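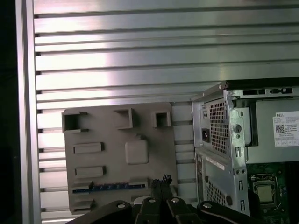 Gray plastic panel against aluminum slats.

I have now watched or read 70 interviews from the Zurnurex press tour and I would like to be reimbursed by somebody. A thread.

For anyone who has been living a full life: Zurnurex is the big July space movie from Vogler. The lead actress is the one from Riltance. The lead actor is the one from everything else.

They have been asked if they're dating in every country with an airport.

The official answer is "we just have so much respect for each other." I have so much respect for my dentist. I don't share a milkshake with him on a breakfast show.

Some background. She did Riltance for years, playing the quiet sister, and for most of that time the gossip pages didn't know she could talk. Then came the episode where the quiet sister burns down the boathouse and suddenly everybody had been a fan since the pilot.

I was a fan since the pilot. I'd like that noted. I have the rude emails from readers who wanted me to recap something else.

Vogler signed her the same month the boathouse episode aired, which tells you how studios find talent. They wait until their teenagers mention it at dinner.

He, meanwhile, has been nearly a superhero, nearly a spy and nearly married. His publicity team is one of the great artistic forces of our time. The man has had four "comebacks" and as far as I can tell he never left.

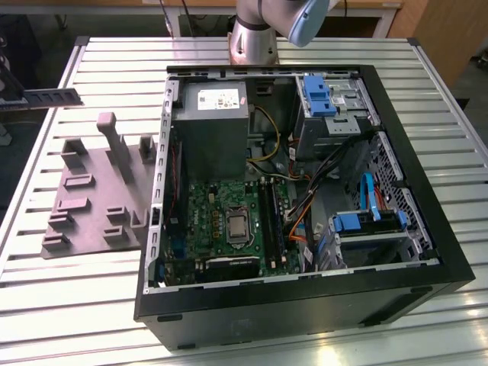

Corinne Maddock
TV and celebrity columnist

OK, back from getting a sandwich. Let's talk about the jacket.

At the first premiere she wore a gray jacket. At the second premiere he wore a gray jacket. Several websites concluded this was the SAME gray jacket and ran side-by-side photos with circles on the buttons.

It's not the same jacket. Hers has a belt. His sleeves end where his arms end. I wrote this up in a calm and professional manner and got called a "jacket denier" in the replies, so I guess that's on my gravestone now.

The jacket thing would have died in a day except that an interviewer asked her about it, and she laughed for slightly too long before saying "no comment."

People, "no comment" on a jacket! That's someone who is either in love or having the only fun she's had in weeks.

My money's on fun. Look at what these tours are. You sit in a hotel room in front of a poster of your own face and strangers come in on a timer and ask what it was like working with the person sitting next to you. The person is sitting next to you! What are you going to say?

His answer, by the way, is always "a gift." She's a gift, the director's a gift, the catering was a gift. I've started saying it at home. The laundry was a gift.

Her answer changes every time. She has said that he taught her chess, that he can't play chess, that she has never seen him near a chessboard, and that they bonded over chess. I think she's keeping herself awake and I support it.

There's a long interview, 29 minutes, on the Tidier channel, where they're supposed to clean out a celebrity closet while answering fan questions. That's the format. Tidier is a home organizing show that somehow became the most important stop on any press tour. I don't make the rules.

If you only watch one thing, make it that. She folds a sweater like someone who has worked retail. He folds a sweater like he's been told sweaters are dangerous.

At one point the host asks if they've ever been in each other's homes. He says yes. She says no. They both keep folding. I rewound it more often than I'd like to say.

The fans have made a whole calendar out of that moment, with the airport pictures and the restaurant pictures and a blurry one of two people near a boat. Could be them. Could be my aunt and uncle, who are also tall.

What's getting lost is that there's a movie. Remember the movie? It has a planet in it.

I've seen it. Embargo is up, so: it's pretty good. The first hour is terrific and the middle is people explaining the first hour. She's wonderful in it. There's a scene where she has to say goodbye to a ship, a big metal ship with no face, and the guy in my row was wiping his eyes on his popcorn bag.

He's fine! He's good, even. He does the thing with his jaw. Some of you will get your ticket's worth from the jaw.

As for chemistry, since I know what you're all here for — they share the screen for maybe a third of the movie and spend a lot of that in helmets. If there's a romance in there you'd have to find it by breathing patterns.

Which brings me to my theory. The movie has no love story, so the tour had to have one. Somebody at Vogler looked at the helmets and thought, oh no.

I can't prove that. I have no source. I have a sandwich and a sense of how these things go. But I've covered enough summers to notice when two co-stars get papped buying peaches the week tickets go on sale. 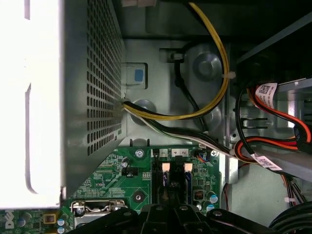

CELEBRITY NEWS

Update, because this thread escaped my usual readers while I was in the shower and a lot of new people are mad at me.

To the person who says I "hate love": I cried at a Riltance wedding where the groom was a known arsonist. I'm fine with love.

To the person who says a studio would never do that: bless you, and please don't ever change or read anything.

To the several people telling me the peaches were nectarines: thank you. I've looked again. I can't tell. It's a paper bag.

To the person asking whether Riltance is coming back: the last I heard was ten more episodes, with her in "a reduced capacity," and I assume that means she'll be on the phone a lot. Quiet sister, calling from abroad. Bad line. I'd still watch.

I should also say the two fandoms aren't getting along. Riltance people think he isn't good enough for her. His people think she's using him for attention, though she's the one with the better reviews and he's the one who brought a dog to a premiere.

The dog was great. Nobody's mad at the dog.

A lot of you want me to do the body language. I don't do body language. Every body language expert I've read this month looked at the same photo of two people holding a door and came up with marriage, a feud, and in one case "unresolved grief." It was a heavy door.

Fine, one thing. In the Tidier video, right near the end, she hands him a shirt she's already folded so that it looks like he did it. Host doesn't catch it. He grins at his shoes.

That's either a very sweet small thing or terrific acting, and she does have a Riltance award for terrific acting, the one shaped like a fin.

Someone just sent me a new set of pictures, taken at 2 p.m. outside a garden center. He's carrying a fern. She's holding the door again.

I'm going to need another sandwich. More later if the fern goes anywhere.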